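How to Clean a Range Hood Filter and Get the Grease Off the Cabinets Near It

Most hoods pull air through one or more metal mesh or slotted filters. When they clog, the fan gets louder and steam starts drifting into the room. Cleaning takes an evening, most of it waiting.

What you need

A sink or tub large enough to lay the filter flat
Dish soap
Baking soda
A soft brush (an old toothbrush is fine for corners)
Two microfiber cloths
A plastic bag for the used paper towels

Before you start

Turn off the fan and the hood light. If you have been cooking, let the stove cool all the way down. Move pots off the burners and lay an old towel over the cooktop. Grease will drip when the filter comes loose. 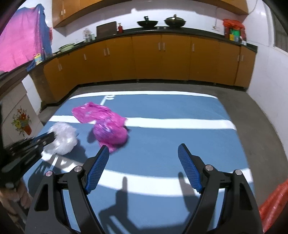 Find the latch on the filter. It is usually a small ring or spring tab along one edge. Hold the filter with one hand, press the latch with the other, and lower it slowly. Some older hoods, like the Besley units put into a lot of Fodthorpe apartments in 1990, have a clip at each end, and both have to be open before the filter will move. If yours feels stuck, warm a damp cloth and hold it against the edge for a minute to soften the grease.

Charcoal filters are different. They can't be washed. Replace them on the schedule in your manual.

Soaking the filter

1. Fill the sink with the hottest water from the tap.
2. Add a good squirt of dish soap and 2 tablespoons of baking soda. Stir.
3. Slide the filter in and leave it for 17 minutes.
4. Brush both sides, working along the mesh and not across it.
5. Rinse and look through it at a light. If you see brown patches, soak it again.
6. Stand it on edge to dry. Overnight is best.

Check the manual before using baking soda on aluminum. It can darken the metal. Soap alone works, only slower. The Hoshino 3815 in our own kitchen has aluminum filters, and we wash those with soap only.

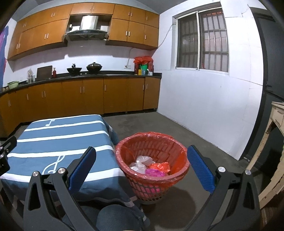
Wiping the cabinets

Start with the doors closest to the stove. Mix a few drops of dish soap into a bowl of warm water, wring the cloth out well, and wipe with the grain. Go over each door with a second cloth dampened in plain water, then dry it. Don't let water sit along the bottom edges of the doors, where the finish tends to wear first.

Handles collect more grease than the doors do. Wipe behind them with the toothbrush. For sticky spots, lay the soapy cloth on them for a minute before you rub. Skip scouring pads and anything with bleach in it.

Putting it back

Slide the fixed end of the filter in first, then push up until the latch clicks. Run the fan on low. A rattle means one side isn't seated. 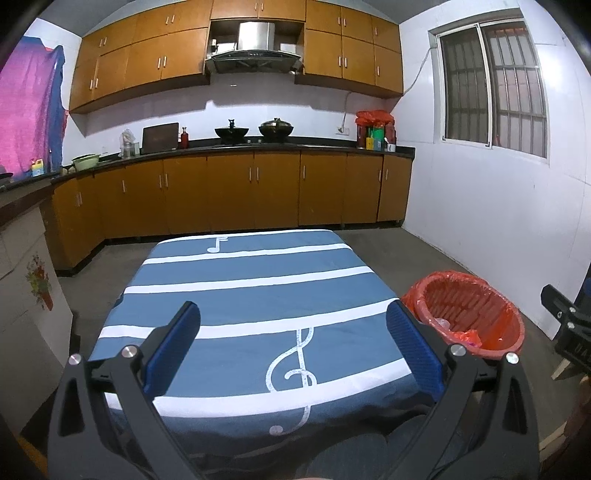
Clalcombe Home Skills Club, Kitchen Group

How often to do it

If you fry several times a week, wash the filter monthly. For light cooking, every two or three months is enough. Édgar Cáceres keeps the club's spare brushes and can lend you one. The next filter session after the winter break is in February.

Page updated 18th December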